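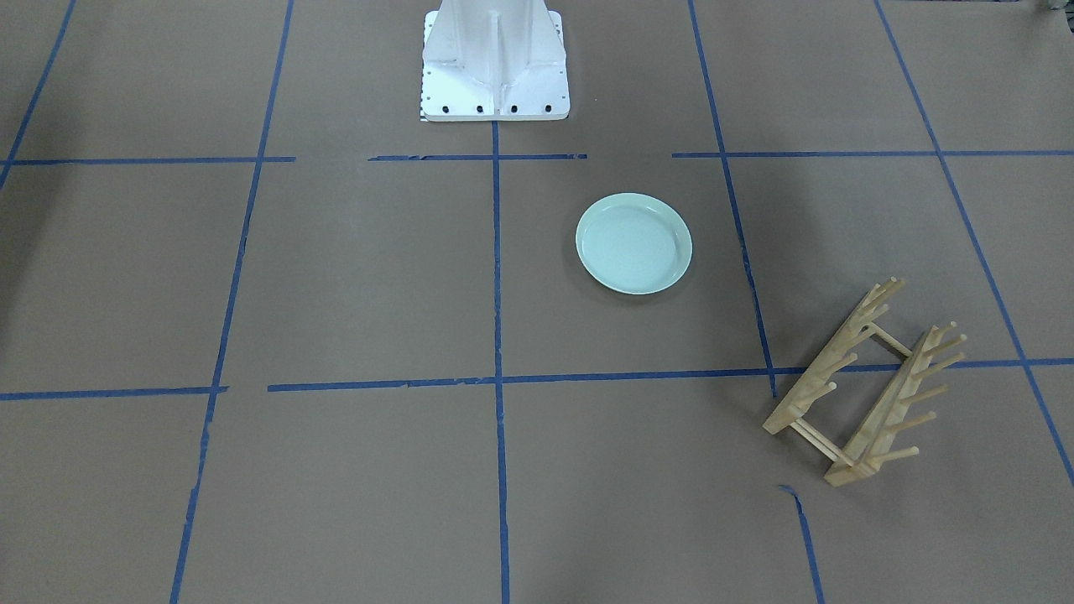 Setting up canned replies in Hattar

Last updated: 16 June 2020

Canned replies are the bit of Hattar I use most, so I've probably gone on a bit here. They're saved answers you can drop into a ticket with a couple of keystrokes (I have 27 of them, and half are variations on resetting a password). You'll need to be a team lead or an admin to make shared ones. Anyone can make personal ones.

1. Go to Settings > Replies and click New reply.

2. Give it a name. Start with the topic, then the detail, like "Refund - wrong colour". The list sorts alphabetically and there's no way to change that, I've asked!

3. Type a shortcut. It can be up to 50 characters but please keep it short. Mine for the refund one is /refcol.

4. Write your reply in the big box. To pull in the customer's name, click Insert field and choose First name. Always fill in the fallback as well, or people who wrote in without a name get "Hi ," and it looks awful.

Note: Fields you type by hand won't work, even if the brackets look right. Use the button.

5. Under Who can use this, pick Only me, My team or Everyone. The Funley and Erkport desks count as separate teams, so a reply you want in both has to be set to Everyone.

6. Click Save, then open a test ticket and type your shortcut to see how it comes out.

Caution: Editing a shared reply changes it for the whole team straight away. There's no draft. I once saved a half-finished shipping reply and Anselmo Quintana had sent it to three customers before I'd finished my sentence.

Tidying up old replies

Anything that hasn't been used in 90 days goes grey in the list. It still works, it's only a hint. To get rid of one, tick it and choose Archive. Delete is permanent, so I never touch it.

If you're bringing replies over from Wusen, export them as a CSV first and use Import on the same page. We moved 156 that way in November. Line breaks came through fine but the links didn't, so open each one and re-add them before you share it. Patricio Quintana has the blank CSV template if you need it.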